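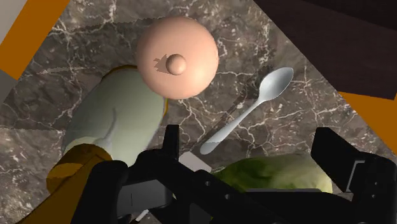 Kitchenware on a marble countertop: a peach-coloured lid and a white spoon.

Housewares exporters get two more months to switch certificates of origin

Small manufacturers shipping housewares overseas will have until the end of November to move to the new electronic certificate of origin. The earlier cut-off was the end of September. The Vosasgate Trade Association asked for the extension in the spring after members reported long waits to have their accounts approved.

The association surveyed its exporting members before making the request. Of the 71 firms that replied, 19 had finished registering. Most of the others had started but were held up at the product listing stage, where every item has to be entered under its own tariff code. A company that sells one line of mixing bowls in several sizes and colours may find it needs more entries than it expected.

Leclerc, which makes plastic and enamel kitchen goods, was among the first to complete the switch. The company said the listing took one employee 3 weeks, working on it part-time. Its certificates now come back the same day. Under the paper system it used to allow 2 days for stamping and courier pickup, and longer if a form was sent back for a correction.

Fenex, a freight forwarder that handles shared containers for several members, advises exporters to check that the description on the certificate matches the commercial invoice word for word. "Storage jar with lid" on one and "canister" on the other has been enough to hold a shipment at the port of arrival. When goods from a number of firms travel together, one mismatch can delay the whole container – and the storage charges are usually split.

Paper certificates issued before the new deadline will be honoured until they expire. Firms do not need to replace them early. Any shipment that leaves after the deadline without an existing certificate will need the electronic version, including samples sent to buyers if their value is over the duty-free limit of the receiving country.

The association is also working with Rendex, which supplies inventory software to many of the smaller firms, on a template that exports product lists in the required layout. A test version is with a handful of members now. It does not yet handle sets made up of items with different tariff codes, so these still have to be keyed in by hand.

Members who want to try the template, or who have been waiting on account approval since before the summer, should contact the trade desk at the Vosasgate office. The desk is open until 4:30 p.m. Please have your exporter number ready when you call.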